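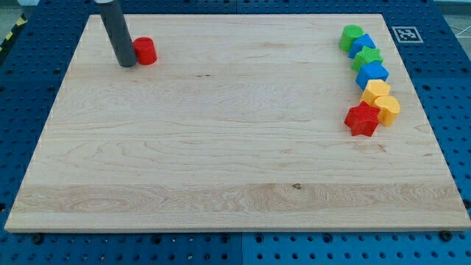
The Prundberg maple board

Okay, so this is the one I get the most emails about! The Prundberg is the biggest board I make, and I've been making it (with small changes, mostly to please my sister) since I moved into the shop on Sutherland Road. It's maple, it's heavy, and it doesn't slide around when you're leaning on a ball of dough with your whole weight.

I started out wanting a board for bread. Then people began buying it for rolling pasta, for cutting up a whole roast, for one very large birthday cake, and I stopped telling anyone what it was for. Put it on the counter and leave it there. I do.

About the wood

I leave the knots in if they're sound. Some makers cut around them and I get why, but I like a board with a bit of weather in it. Every one comes out different, so if you're picky about grain (no judgment, I'm terrible about it myself), write to me before you order and tell me whether you want calm or wild. I'll go through the stack and send you what I've got.

Edges stay square. I tried a rounded version last year and sold two. If you'd like the corners eased a little, put it in the order notes and I'll do it with sandpaper, no charge.

Oil and care

It ships with 2 coats of food-safe oil. Give it another coat when it starts looking thirsty, which at my house is once a month in winter and a lot less in August. The oil I use comes from a little outfit called Olla and you can add a tin at checkout, but any plain mineral oil from the drugstore is fine, really.

Wash it by hand with warm water and a drop of soap, wipe it, then stand it on its edge so both sides can dry. Please, please don't put it in the dishwasher. I can fix a lot of things but I can't fix that.

Scratches and knife marks are normal. If it gets rough after a few years, mail it back and I'll sand and oil it for $60, return postage included. Priit Mets in the next unit has the wide sander and lets me use it on Friday afternoons, so that's when refinishing gets done.

Prundberg or Cernenier?

The Cernenier is the smaller one, same maple, same oil, with a groove around the edge for juice. If you mostly slice tomatoes and sandwiches, get that and save yourself some lifting. If you bake, get the Prundberg. If you're stuck, measure your counter first! I've had people fall in love with the big one and then find out it blocks the toaster.

Ordering

Boards that are in stock leave the shop within 4 days. Custom corners take a bit longer. I pack everything myself in recycled cardboard, so the box may have somebody else's logo on it.

Returns are fine if you haven't cut on it or oiled it. Just drop me a line first so I know to look out for the box.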